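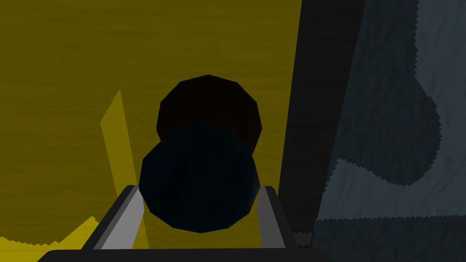
Salladon Pick Rules Pack, version 2

From Flullura. Digital download, one license covers one site.

Hi, I'm Blair Tennant, and I put this pack together with Guangming Shao. I spent a long time writing pick-and-place procedures for other people's cells before I ever wrote one I liked, and most of what's in the pack comes from the ones I didn't like. If your team trains or tests grasping in simulation first and then moves to a real arm, you probably already have rules of some kind. They might be in a chat thread, or in the head of whoever set up the first bench. This is a set you can print, argue over and sign.

What's in the download

The Salladon rule book, 70 pages, as a PDF and an editable document. A blank grasp log. A release form for moving a task from simulation to hardware. A scene folder with round objects to practice on, all plain shading and simple shapes, so it runs on pretty ordinary computers. And a wall sheet with the short version, which is the part everybody steals first (please do, we left the margins wide for your own notes).

The rules people ask me about most

Write down what counts as a good grasp before you run anything. I mean a real sentence, like "lifted clear of the table and held until the arm reaches the drop point." Fingers touching the object on both sides isn't a grasp yet! I've seen two people score the same run differently and both be sure they were right, and the log was useless after that.

Keep every run. The failed ones too, and the boring ones, and the one where the simulator did something silly and the ball went through the floor. If you drop a run from the totals, the log has a box for who dropped it and why. Our own template batch is 200 attempts per object, and when we tested the log sheet on a round object Guangming ended up with 182 good grasps by our definition. I'd have called a few more of them good. That's how the definition got rewritten, and you get the rewritten one.

Log the friction and the mass you used. Round things are forgiving or horrible depending on those two settings, and six months later you won't remember which values you picked. The same goes for the gripper's closing force and the solver step.

Put a second object behind the target in at least part of the batch. A lone ball on a clear surface tells you very little about a crowded bin. The rule book asks for a crowded batch before anyone signs the release form, and it asks you to record contact with the neighbor separately.

Change the light. If your policy uses camera input, dark objects in dim light should be in the test set, along with hard shadows. It's tempting to turn everything up bright and get on with it – I did that for ages.

Treat the release form as a stop. A good simulation score doesn't say anything about pinch points, guarding or where a person stands when they reach in. The form sends you back to your site's own risk assessment and won't let you tick past it. First runs on hardware are at reduced speed, with someone at the stop button who isn't also watching the screen.

What it isn't

It won't certify your cell, and it doesn't replace the safety standards that apply where you work. You still need to read those, and you still need a qualified person for the assessment. We get this question a lot, so now it's on the page.

Which version to get

If you already own the Helska edition, the upgrade is free and your old logs import without fuss. Only the grasp definition field has moved. The Mercado bundle adds the same rules for suction tools. If you only run finger grippers, skip it and save your money.

Installing

Unzip, open the scene folder, read the page called Start. A site license covers up to 70 named users. If something doesn't load, write to us with your simulator version and the first error line – the first one, please, the rest are usually just echoes of it. Guangming answers most of these and is a lot more patient than I am.

Page last updated 10th January. The next revision is planned for May and will have a longer section on objects that roll.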